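Flastano Community Help
Home > Teaching by demonstration > Data collection

Two-handed teleop demos: my cube stacking recordings are a mess, what am I doing wrong?

Posted by pondweed_and_wire
Tags: teleoperation, two arms, demonstrations, blocks

Hi all, longish one, sorry. I've been driving a two-armed robot by remote control for a few weeks now, trying to record enough demonstrations for it to learn a very simple tabletop job. Cubes go on the black bar, one colour after another, green then red then yellow. My small nephew could do it in his sleep. I can't, or at least not through a pair of controllers.

The setup is a white table against a plain wall, one arm either side, and a camera at the head end. I watch the head view on a monitor. Left hand is meant to handle whatever is on the left, right hand does the rest. We use the Pleltlow recorder, which saves the head picture and all the joint positions together 15 times a second.

We've got 80 demos so far and I'd say a third of them make me wince when I play them back. The things that go wrong, in no particular order:

I hover. I bring a hand over a cube, stop, have a think, drop a bit, stop again. Some of the replays are more hovering than moving.

The idle hand wanders. While I'm busy on the right, my left hand drifts, because my own left hand drifts and I don't notice until I've clipped something.

I can't judge height at all. Side to side is fine, but near and far is guesswork, and I close the fingers on thin air above the cube more often than I'd like to admit.

My first go at training on this lot gave me a robot that does a really lovely impression of me dithering. It gets over the cube and then just... stays there. For ages!

So do I bin the bad ones and carry on, start again from nothing, or is there some trick to driving two hands that I've missed? Would I be better off moving the arms about by hand instead? I should add that the arms can be put into a floppy mode for that, but I've only tried it the once and felt like I was wrestling a clothes horse.

Any advice very welcome. I've a fair bit of patience left but the bloke I share the room with hasn't.

Posted by halfpast_teatime
Accepted by the asker

Oh I know this one well, I spent most of last November doing exactly the same with blocks and a tray. You're in better shape than you think.

The hovering first, as it's doing you the most harm. If your recordings are full of a hand sitting still over a cube, the robot learns that sitting still over a cube is a big part of the job. It has no idea you were thinking. Once it has stopped, the picture looks the same from one moment to the next, so the next thing it does is stop some more. You can trim the pauses out afterwards (Pleltlow has a filter for it, under the export settings, though mine was set far too strong to begin with and chopped out the bit where the fingers close, so watch that) but it's much nicer to not record them.

What cured me was rehearsing. Decide the whole run before you press record. Say it out loud if you're on your own: right hand to red, down, close, up, over, down, open, away. Do it twice with the recorder off, put the cubes back, then do it for real. You'll feel daft. Your demos will be about half the length.

Don't rush, mind. Slow and steady is fine, it's the stopping that hurts. A slow hand is still telling the robot which way to go next.

Here's how I'd work through one run with two hands on a table like yours:

1. Park both hands in the same starting pose every time, up off the table and out to the sides. Write the joint values down or save them as a preset.

2. Scatter the cubes before you sit down, and move them between runs. Do it properly too, not just a nudge. If green is forever on the left and the other two are forever on the right, the robot will go to the place and never mind the colour.

3. Pick the hand for each cube by a rule and stick to it. Mine is whichever side of the bar the cube is on. If you sometimes reach across and sometimes don't, for the same layout, it gets two different answers to one problem and tends to do something mushy in between.

4. Open the fingers early, well before you're down at the cube. I like them spread wide while the hand is still high, then I come down with them already open and only have one thing left to do at the bottom.

With the cubes spread out and a hand at each side, it's the sort of layout I'd want: green over by the left hand, the bar on its own with clear space round it, and the right hand up above red with its fingers apart. The one I'd watch is yellow, sat just in front of red, as it's easy to catch if you come in low from the near side.
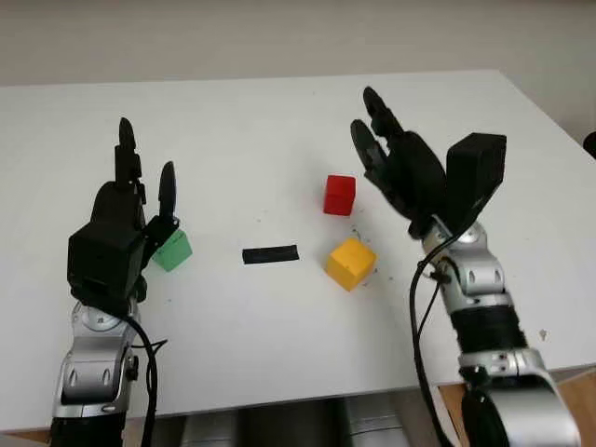

5. Come down straight. Get the hand lined up over the cube first, then drop. Swooping in at an angle looks graceful and knocks the neighbours over.

6. Close, give it a beat, lift. That's the one pause I leave in, and I keep it short and the same every time.

7. Travel high. Lift clear of everything before you go sideways to the bar, even if nothing's in the way on that run.

8. Let go, lift straight up, and take the hand back to its parked pose before you start with the other one. Then stop recording with both hands parked.

For the wandering hand, check whether your controllers have a clutch (on ours it's a squeeze button, you only drive that arm while you're holding it). If they do, let go of it on the side you aren't using and the arm stays put. If they don't, rest your spare elbow on something solid. I used a cushion on a stack of books for weeks.

Height is the hard one and it's mostly down to the view. A single picture from head height flattens everything. I learned to watch the shadow under the hand, which works all right in harsh light and hardly at all in soft light, so a lamp off to one side might help you. Leave it in the same place from then on. A small camera on each wrist was a far bigger help to me, both for driving and for the training later.

And no, don't start again from nothing. Go through your 80 and sort them into two folders, ones you'd be happy for the robot to copy and ones you wouldn't. Fumbles where you missed the cube and then recovered nicely can stay in, I'd say, as it's useful for it to see how to get out of trouble. It's the dithers that have to go.

Oh, and give the table a wipe now and then. Probably makes no difference, but crumbs that turn up halfway through a batch drive me up the wall.

Posted by grumblecake

just record more. we had 3945 episodes at the end on the Hismont arms and loads of them were rubbish, it still worked. people fuss too much about perfect demos

Posted by saltmarsh_otter

I'd go a bit careful with the answer just above mine. More does help, but if you're the only driver and you dither every time, then you get 3000 dithers. I suppose if there were several of you driving it might wash out.

I wanted to pick up the bit about moving the arms by hand, since that's how I do mine. It's lovely with one arm. You can feel the cube touch the fingers and you stop misjudging the height, because you're stood right there looking at the real thing. With two arms it gets awkward fast. You need a hand for each arm and then something else to close the fingers with (I had a foot pedal, which I kept treading on by accident). And you are in the picture the whole time! Your sleeves, your hands, the top of your head when you lean over. The robot sees all that in training, then on the day you aren't there and it's looking at something quite different.

What some people do is guide the arms by hand once with no camera running, then have the robot play the same movement back with nobody touching it and record that. The cubes have to go back precisely where they were, so mark their corners with pencil and rub it out before the playback. It's slow, but the recordings come out clean. I wouldn't do a whole set like that. I'd do a handful to find out what a good reach looks like on your arms, then copy it with the controllers.

One small extra on the fingers. If your hands have proper jointed ones and not a flat pinch, choose how you're going to hold a cube and always do it that way. I was going corner to corner half the time and flat sides the other half, and the cubes twisted as I put them down. Turn the wrist to match the cube before you drop. It's fiddly with a cube that's sitting at an angle, but it's worth the extra second.

There's a practice sheet in the Afridi starter notes with a few warm-up drills on it, tapping each cube on top without moving it and so on. Ten minutes of that before a session made more difference to me than any of the settings.

Comments

pondweed_and_wire: Thank you all! I do have a clutch. I have had a clutch this entire time. It was switched off in the settings.

halfpast_teatime: Ha, we've all done it. Check it's on for both sides, mine saved separately for left and right.

pondweed_and_wire: It does here too. Sorted through the old demos as well and kept more than I expected. Tried rehearsing out loud and the hovering is loads better, though I'm still rubbish at picking up the one nearest me. Will try the lamp next.

saltmarsh_otter: For the near one, bring your elbow back before you go down. If the forearm's too upright the hand comes in tipped and you'll catch the edge.

Last edited 2020-09-20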